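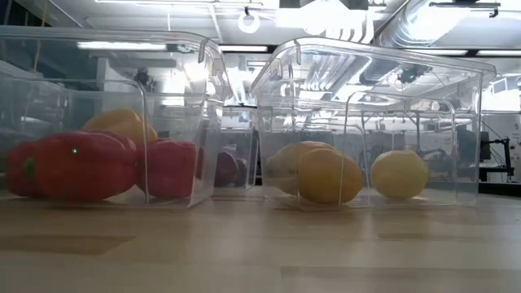
Clear storage bins with bell peppers and lemons.

Home Products Pantry and Produce Room Fittings Ordering Contact

April
By the Bratimby Product Office

Bratimby Clear Produce Bin, Open Top

The Bratimby Clear Produce Bin is intended for the short-term storage and sorting of whole fruits and vegetables in shared kitchens, teaching kitchens and small food stores. It is supplied without a lid. The walls are transparent on all sides, so that the contents can be checked from across a counter or from the front of a shelf.

Each bin is rectangular, with rounded corners and a thick rim. A molded tab on the rim serves as a grip when the bin is drawn forward. Bins are sold singly and may be placed side by side. Where several are used together, it is recommended that each bin be kept to one kind of produce – peppers in one and lemons in the next, for instance – and that a narrow gap be left between them so that either may be lifted out alone.

Capacity and placement

The depth is suited to large items such as bell peppers, which may be laid on their sides. Produce should not be piled above the rim. Smaller fruit may be stored in a single layer, with floor space left over for later additions. The bin may be used on any level counter, table or shelf. Shelves should be at least 400 mm deep, and a clear run of 800 mm is advised for a pair.

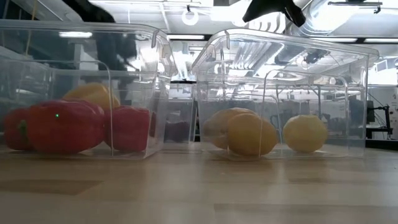

Customers who sort by color as well as by kind may wish to order additional bins. Red and yellow peppers may share a bin without difficulty, but kitchens that issue them separately usually prefer to divide them at delivery. Adhesive labels are available under the Cikeck range and should be applied to the short side, below the rim, where they do not cover the contents.

Care

Wash by hand in warm water with a mild soap and dry with a soft cloth. Abrasive pads will dull the surface and should not be used. Bins should be emptied and washed before each new delivery is put away. Bruised or soft items should be removed when noticed. The bin is not intended for use in an oven or microwave, or for the storage of liquids.

Ordering

The Clear Produce Bin is listed on page 27 of the current catalog, together with the Khokhar shelf liners. Orders are filled from the Emville warehouse. Institutional orders of 400 bins or more are handled by the contracts desk, which will confirm delivery dates in writing. Orders received by noon on Friday are entered the same day.

Replacement bins are supplied to match earlier purchases. Please state the size printed on the original invoice, as bins of different sizes should not be stacked inside one another for storage.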